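# rorkville-tables

Hi! I'm Cleiton Siqueira, and I keep the league tables for a small football setup that most people outside Rorkville have never heard of. I got tired of rebuilding them every time a club moved up, dropped out or changed its name, so I put the whole lot in plain CSV files. Help yourself!

## What you get

- `matches.csv`: one row per match, 98 rows so far
- `clubs.csv`: club names, old names, division
- `rulings.csv`: points deductions and appeals (the messy one)

Everything runs through November. Valholm show up under 2 names because they re-registered mid-season, and I left both in – please don't merge them, their points don't carry over. 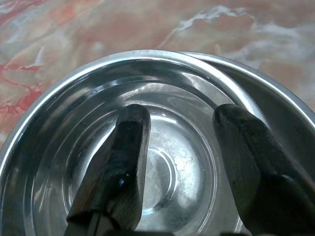 *Two steel bowls on a pink marbled countertop.*

## Using it

Run `python build_tables.py` and you'll get a table for each of the three divisions. Add `--no-rulings` if you want to see how things would have looked without the deductions (Xolalpa fans, this one's for you).

## Known gaps

Attendance is missing for 38 matches, mostly Skindar home games. Kickoff times are local and I haven't checked every one. Abandoned games have an empty score, so watch out if you're averaging goals!

## Changes

Jan 8, 2026: fixed the Skindar goal difference, added the promotion appeal to `rulings.csv`.

Spotted a wrong score? Open an issue and tell me where you found the right one.

We use cookies to improve your experience. Accept all | Manage settings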